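About Plutard

Plutard is a small cooking school. Evening classes mostly, plus the short daytime ones for people who work nights. We teach plain home cooking: soups, bread, pies, eggs, whatever is cheap at the market that week. No uniforms. Bring an apron if you own one, borrow one if you don't.

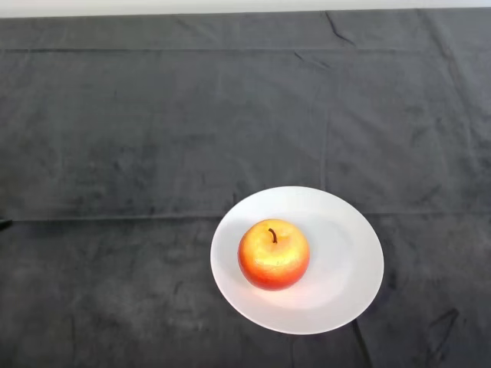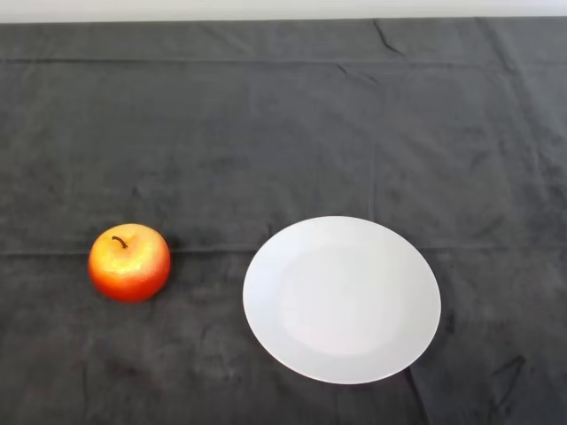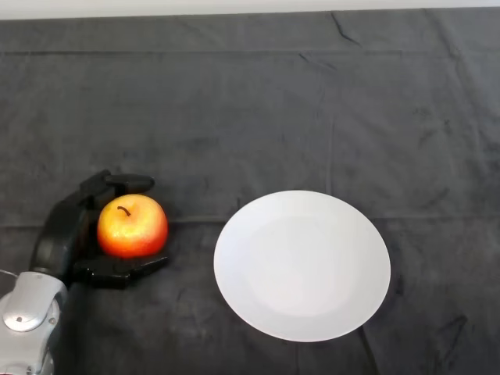

Do I need to know how to cook before I sign up?

Most people start from zero, and the first class is knife grip, salt, and how to read your own stove. If you already cook a lot, skip to the Alta course and tell us at the desk.

How we started

One rented kitchen, 2 burners that worked, a folding table. The first class was a bean soup and it ran over by an hour. People came back anyway and brought their sisters. We moved to the current building when the landlord sold the old one. Better light, worse parking. Use the side street, the front spots belong to the dentist.

What we run now

Plutard Basics. 4 evenings, starts whenever a group fills. Soup, rice, roast vegetables, one chicken.

Alta. The longer course, for people past the basics. Doughs, stocks, a bit of preserving. You take home what you make so bring containers with lids that acually fit.

Kong. Our kids' class, named after the big dented stockpot. Parents wait in the hall or go get coffee. Pancakes are the usual request and we usually give in.

Jenutia. The supper at the end of every course. Students cook, families eat, everybody does dishes. Long tables, loud.

Prices

A single class is $45. A single Alta evening is $54, the extra goes to butter and flour. Pay at the desk or by phone. If money is tight ask, we keep a few spots back and we dont want paperwork for it.

The school

No star chefs here. Teachers who cooked for a living, mostly diners and hospital kitchens, and who can explain a thing twice without sighing. Groups stay small enough for everyone to get a burner. Recipes are handed out on paper, please write on them.

Allergies: tell us when you book, not at the stove. Our kitchen handles nuts and wheat every day.

Closed all of August for cleaning and oven repairs. Messages still get read, slower.

Page updated May 13, 2026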